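Dish racks and the limits of a good grip score

Anyone who has followed the Plivemico kitchen trials will have read that plate handling is more or less solved. The fault log from May says otherwise. Out of 400 placements into a sink-mounted rack, 16 ended in a protective stop, and most of those came in the last stretch of the move, with the plate close to the rods and the hand still closed on the rim.

Karagiannis, who supply the grip software, put it down to glare from the steel. Maybe. But the stops kept coming in the evening runs too, and a hand that can't tell a rod from a plate edge has a bigger problem than sunshine.

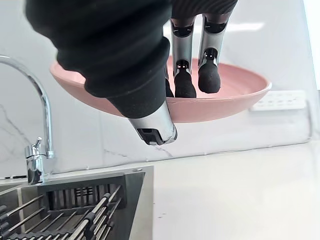
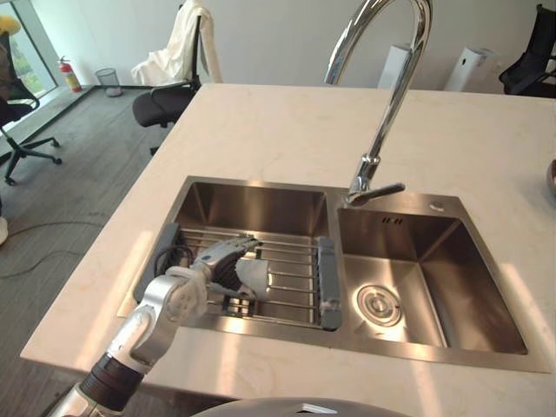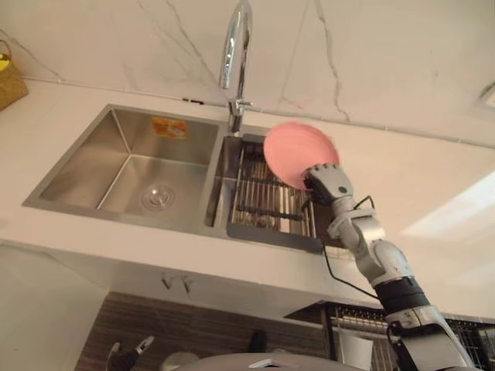

Robot hands at work around the sink and dish rack. The plate in the first and third pictures is pink.

The fix on offer from Nirner is a softer force limit, tested over 200 placements. Fewer stops, we're told – which is what you would expect if you tell the arm to complain less. We asked how many plates were chipped in the same runs and haven't had a figure back.

Simis has asked for another 300 placements with the old limit restored and every stop logged by hand position. Until those are in, keep people out of reach of the arm while it is loading.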